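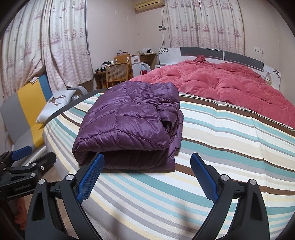 Casaco acolchoado roxo, dobrado em cima da cama.

Guardar os casacos de inverno

Chegou abril e, como todos os anos, a loja de trocas Stiltden começa a receber roupa quente. Na última recolha recebemos 47 peças, e muitas vieram metidas à pressa num saco. Por isso o boletim deste mês traz umas notas sobre como dobrar um casaco acolchoado, seja para guardar em casa, seja para nos entregar.

Eu prefiro fazer este trabalho na cama. Uma mesa é quase sempre pequena demais para as mangas abertas, e no chão o tecido apanha pó. Basta um lençol bem esticado por baixo, liso ou às riscas, tanto faz. O edredão pode ficar empurrado para o lado da cabeceira.

Primeiro, esvaziem os bolsos. Depois fechem o fecho até cima e deitem o casaco com as costas para cima. As mangas dobram-se para dentro, uma de cada vez, e passa-se a mão devagar, da bainha para a gola, para o ar sair. Esperem um pouco entre uma passagem e outra. No fim dobra-se o casaco ao meio. O resultado é um volume grosso, mais ou menos retangular, e quase sempre fica um lado com mais rugas do que o outro. Não é preciso desfazer tudo por causa disso. Eu puxo só um pouco o tecido desse lado e deixo estar.

Não apertem com elástico nem com cordel. Também peço que não usem os sacos de vácuo para os casacos de penas. No ano passado recebemos 2 que tinham passado o verão assim e o enchimento já não voltou ao seu lugar. Um saco de algodão ou uma fronha velha servem muito bem.

Quem quiser entregar casacos pode trazê-los ao balcão da rua Horobets, número 44, até às 15 horas. Aceitamos todos os tamanhos e todas as cores, também com pequenos defeitos, desde que o fecho funcione. Pedimos que venham lavados e completamente secos. As peças de criança vão primeiro para a sala Iltano, onde são separadas por idade.

Os edredões ficam para o próximo número. Se alguém tem uma boa maneira de os dobrar sem ajuda de outra pessoa, escreva-nos, porque eu ainda não encontrei.

Boletim do bairro de Stesow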